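The Scissors Drawer

I signed up for the Stendach trial in March, mostly because the flyer said the first 80 households got it for free and I've never in my life walked past a free thing. My sister calls it a sickness. She's probably right, but she also came over on the Friday it was delivered and ate all my good biscuits while the thing was being set up, so she can't talk.

The Stendach is a tidying kit. You get the arms, the cameras, a stack of pads for the fingers and a booklet written by someone who clearly hated booklets. The full price is $1,120, plus the plan from Trillico if you want the software kept up to date, and at the end of the trial you either pay up or they come and take it back. I had already decided I was sending it back. I just wanted to see it put away a spoon first.

What I gave it was Grandma's little chest of drawers. It came from the house in Brudville, and it has sat on my kitchen counter ever since because I couldn't think where else to put it. It's ugly, I'll say that. The front of one drawer has been splitting for years and I've taped it more times than I care to remember. Mum wanted it thrown out when we cleared the house. I put it in my car under a blanket and drove home like a bank robber.

Grandma kept her scissors in that drawer. Different scissors from mine, big heavy dressmaking ones made by Vasseur, and if you used them on paper you heard about it until Christmas. I don't know who ended up with them. Mine came from the supermarket, but they live in her drawer, and when I can't find them the whole day goes wrong.

So that was the job I picked from the menu on my phone. Scissors, drawer, counter. I pulled up a stool, made a cup of tea and watched it like it was the cricket.

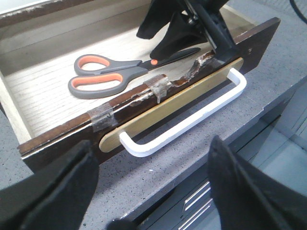
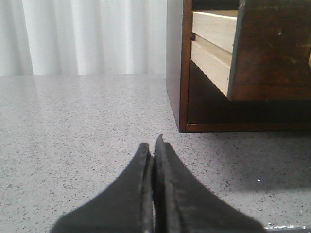
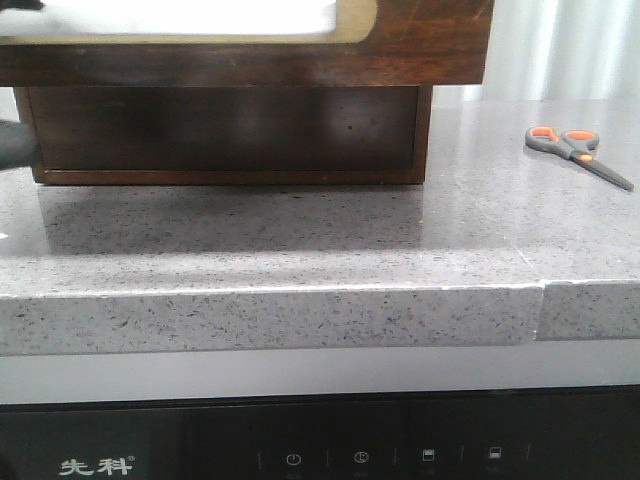
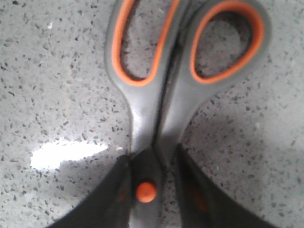
Scissors and Grandma's drawers, from the trial album on my phone.

The app saves these for you whether you want them or not, and I've looked at them a lot more than I expected to. I keep going back to the first one, with the tape and the torn bit along the top of the drawer front. I see that drawer every day of my life and I'd never noticed how many scratches it had.

Anyway, the verdict, because I had to fill in a form at the end. It's slow! I could have cut the top off a bag of frozen peas, cooked them and eaten them in the time it spent thinking about one drawer. The beep when it finishes is horrible and there's no way to turn it down. I gave it 2 out of five for speed and 2 for noise, and then I got to the box that said "Would you trust this product with something you care about?" and I sat there with my thumb over the screen like an idiot.

I'd been all ready to grab that drawer, you see. I had one foot off the stool the whole time. I tug at it with a knee against the cupboard and swear at it, and so did Grandma (she had better words). I suppose I thought a machine would be worse than the pair of us. But there I was, hanging on to my cold tea, and I never did get up off that stool to save anything.

I typed yes. Then I deleted it and typed "depends", and then I rang my sister, who told me it was a form about a robot and to stop crying, which I wasn't, much.

They rang the next morning to book the pickup. A nice young bloke, very polite, with a dog going off somewhere behind him. He asked if I had everything ready in the box. I looked over at the counter, at the arms folded up beside Grandma's drawers, and I asked him how many payments they could split it into.

He said he'd have to check. I told him to take his time, and I went to find the biscuits.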